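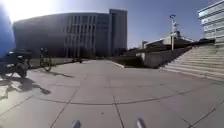 Josadden wants to know, in a comment left under our last update, why a delivery robot that can see a bicycle cannot tell one from its own shadow. We would have liked to know that before November 2023.

USTANO PAUSES CAMPUS ROUTE AFTER UNSCHEDULED STOPS

Ustano has suspended its campus delivery route after its robot, Ovix, braked hard 19 times in a single morning for obstacles that were, on review, flat.

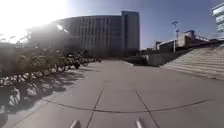

The stops came on sunlit concrete, where the software read dark shadows as solid objects. Nobody was hurt. On two occasions Ovix also reversed without sounding its alert — a separate fault, and the one we are treating as a safety matter.

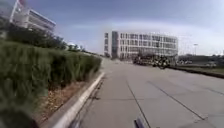 Tamunoemi Idahosa

I signed off on the braking threshold in March, so the apology is mine. It was tuned over 400 metres of covered walkway, a place with very little sun in it. The new setting must complete 200 clean runs in full daylight before Ovix carries so much as a sandwich.
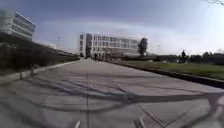
WHAT HAPPENS NEXT

Outstanding orders will be delivered on foot at no charge. The reversing alert is being rewired so that it sounds before the wheels move. Colour-coded fault logs go to the campus safety office with our report.

Media inquiries: Idahosa, Ustano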